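Does Even Stitch Spacing Matter as Much as We Were Taught? Suture Practice Report, Statbridge Skills Course
Submitted May 18, 2023

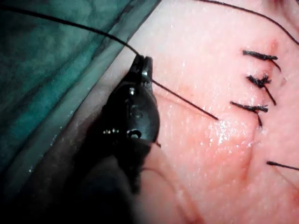
Background

The Tamholm handout says an incision should be closed with evenly spaced stitches, each one crossing the line at a right angle. It gives no source. Our group wanted to know if spacing really changes how well a closure holds, or if it mostly makes the row look good to whoever is grading.

What we did

We closed 16 practice incisions with black thread. Seven were spaced with a ruler and marking pen. The rest were spaced by eye. We then pulled the edges apart by hand and wrote down whether a gap opened between stitches.

Results

Gaps opened in 5 of the eye-spaced closures and in 5 of the measured ones. That looks like a win for spacing by eye, but I don't believe it. The measured closures were mostly done first, when our knots were worse. Pulling by hand is also a poor test. One person's firm tug is another person's gentle one, and we had no gauge.

Thread tension bothered me more. When the thread was pulled hard before tying, the edges puckered, and a puckered edge was easy to score as "closed." Our scoring sheet, adapted from the Thakur checklist, has no box for this.

Limits

Practice tissue doesn't swell or heal. The Skemov guide claims practice scores carry over to real wounds, and nothing we did supports that or rules it out. I would repeat the test with a spring scale and a mixed order before changing the handout.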